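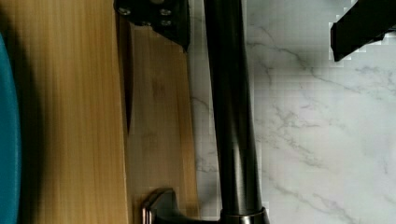

**Figure 4.1** View from the wrist camera of a kitchen arm over a bamboo cutting board and a marble worktop. The black rod is part of the arm.

# Chapter 4: Choosing an Arm Kit for the Kitchen

Chapter 3 dealt with arms that are bolted to a factory bench and do one job all day. This chapter is about a smaller class of product, the arm kit sold for use on an ordinary worktop. We take one kit, the Jiltska, and follow it from the order form to its first month of work. The same questions can be put to any kit of this type.

The Jiltska is made by Jiltdale and sold with a support contract from Stivetau. The two firms are separate, and a buyer signs two sets of papers. Students often miss this when they do the costing exercise at the end of the chapter. The kit price is 2466 pounds. The support contract is 600 pounds a year and can be left out, but without it there are no software updates after the first October following purchase.

## 4.1 What is in the kit

The kit comes in one carton and contains:

- the arm, with its base plate and clamp
- the gripper, already fitted
- a wrist camera and its cable
- a power supply
- a bag of 16 spare screws and two hex keys
- a printed guide

The buyer supplies the computer. The guide gives a minimum specification, and a fairly old desktop machine will meet it. The clamp fits worktops up to 4 centimetres thick. Thicker stone needs a longer clamp, sold separately, and this should be checked before ordering – the standard clamp cannot be returned once its seal is broken.

## 4.2 What the wrist camera sees

Most of the trouble that new owners report has to do with the camera, so it is worth spending time on Figure 4.1. The camera is carried by the arm and moves with it. Parts of the arm and gripper are therefore always in view. In the figure the rod runs from top to bottom through the middle of the picture, and whatever lies behind it is hidden from the software at that moment.

Look also at the surfaces. Wood and bamboo lie side by side on the left and differ only a little in tone. The marble on the right is much paler and has grey veins. A program that finds edges by looking for changes in brightness will pick out the line between bamboo and stone with ease, but it may also pick out the veins. The join between the two wooden surfaces is harder. Shadows add to the problem: the black bracket at the top throws one on to the wood, and a simple program may treat it as an object.

The Jiltska software deals with this by taking several views from different positions and comparing them. A vein stays where it is on the stone. A shadow cast by the arm shifts when the arm shifts. The method works well in even light. It is slower under a single bright lamp, and in our trials the arm sometimes stopped and asked for help.

## 4.3 Points for and against

The arm is quiet and the base is firm once clamped. The gripper screws can be reached without taking off the cover, which saves time at every service. The guide is clear on setting up and poor on faults. For these we used the notes in the Arabzadeh handbook, which covers the same motor units in more detail.

The main weakness is reach. With the base at the back of a worktop, the gripper cannot get to the front edge at full load. Moving the base forward cures this but takes up the space where most people want to work.

Prices and contract terms in this chapter were checked on May 11, 2019. Readers should ask both firms for current terms before using them in coursework.

## 4.4 Before you order

Measure the worktop first. Write down its thickness, its depth from wall to front edge, and the distance to the nearest socket.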